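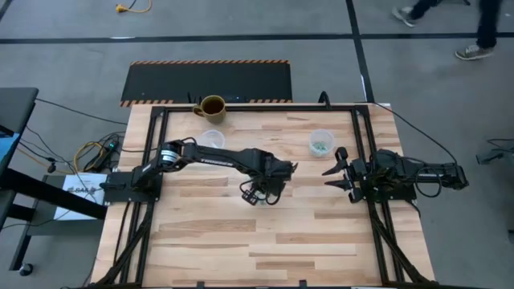

The two-arm test table at Cotby, with mug and plastic cups in place. Photo: Cotby

News > Press Releases > Research

Cotby Reports Result on Two-Arm Handling of Clear Cups

TRILUDDALE, 11/17/20 – Cotby, a research firm working on robot handling of everyday objects, today released results for a training method that lets two robot arms share a task involving clear plastic cups and an open mug. The method, called Jarno, completed 63 more trials than the firm's earlier single-policy controller in a matched test of 4000 trials per controller.

Clear containers are hard for camera-based systems. The rim and walls of a plastic cup return little usable depth data, and the background shows through. When a second arm works in the same space, errors in the estimated cup position also raise the risk of contact between the arms.

Jarno splits the problem in two. A first network predicts where each arm will be over the next 11 control steps. A second network chooses the grip, using color video and the predicted arm positions as input. Depth data is not used. The arm that is not gripping is held in a folded pose until the first network reports a clear path.

"The gain is small in absolute terms, and we want to state that plainly," said Orysia Hnatiuk, who led the study. "Most of it comes from trials where both arms needed the center of the table at the same moment. With one arm working alone, the two controllers perform the same."

Tests were run on a wooden tabletop held in a black aluminum frame, with one arm mounted on each side. Trials used combinations of a ceramic mug and clear plastic cups, some empty and some holding small items. Object positions were changed between trials according to a fixed list, so that both controllers met the same layouts. A trial was scored as complete when the named container had been moved to its target with nothing spilled and no contact between the arms.

The training set was recorded by six operators beginning in August. Illia Stetsiuk designed the layout list. Daryna Dovhaniuk carried out the scoring from recorded video without knowing which controller had been in use.

The firm listed several limits. All trials used the same table and the same pair of arms. Lighting was fixed. Cups placed directly in front of the mug, as seen by the overhead camera, were missed more often than others under both controllers, and Jarno did not improve on this.

"We have not tested stacked cups or cups with lids," said Hnat Levchenko, who maintains the control software. "The next round will use a second table with different arm spacing."

A technical report with the full layout list and per-layout scores is available from Cotby on request.

Press contact: Khrystyna-Mariia Tymoshchuk, Cotby, Triluddale

11 shares | 6 comments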